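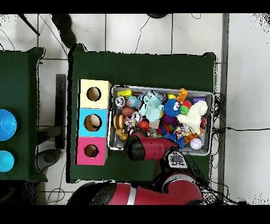
Fig. 2. Toys heaped in the tray, with the three cardboard cubes to the left.

Setting up your Burnholm sorting table

Thank you for choosing the Burnholm set. Sorting toys is a lovely way to spend a morning with little ones, and once the table is laid out properly you will hardly need to touch it again until tidying-up time. Please read this section through once before you begin (a cup of tea helps!).

1. Choose a level spot and spread the cloth over the table, smoothing it from the middle outwards. A plain dark cloth is best, as small toys show up nicely against it. If you have a second table, put it beside the first and give it a cloth as well. It is very handy for spare bowls.

2. Place the metal tray flat on the cloth, and run a finger along the rim to check for rough spots. Leave enough room beside it for the cubes.

3. Fold up the cardboard cubes along the creases and tuck in the flaps. Each one has a round hole in its top face. Stand them in a column next to the tray, in any order you fancy. Ours go yellow, then blue, then pink at the bottom.

Note: The cubes can go side by side while the children are sorting and be put back in their column afterwards.

4. Tip the toys into the tray in one go. Please don't be tempted to arrange them, as half the pleasure is in the rummaging. A good heap has a mixture of soft and hard things: plush toys large and small, a few balls, a block or two, a knotted rope toy. An empty drinks can makes a nice change of feel as well.

Caution: Use only unopened or thoroughly rinsed cans with no sharp edges, and throw away any that have been dented.

5. Agree what goes where before anyone starts. You might put balls in one cube and blocks in another, or go by colour if your helpers are very young. Try each small toy against the hole first. Bigger plush toys can simply go in a bowl.

Caution: Do not push a toy through a hole that is too tight for it. The card will tear around the opening, and a torn cube cannot be mended neatly.

6. When you have finished, empty the cubes, wipe the tray with a damp cloth and dry it well. Cloths may be shaken outdoors and washed at 50 degrees. Keep the cardboard away from anything wet.

Replacement cubes are sold flat under part number 2508. Loose toys are covered on page 11.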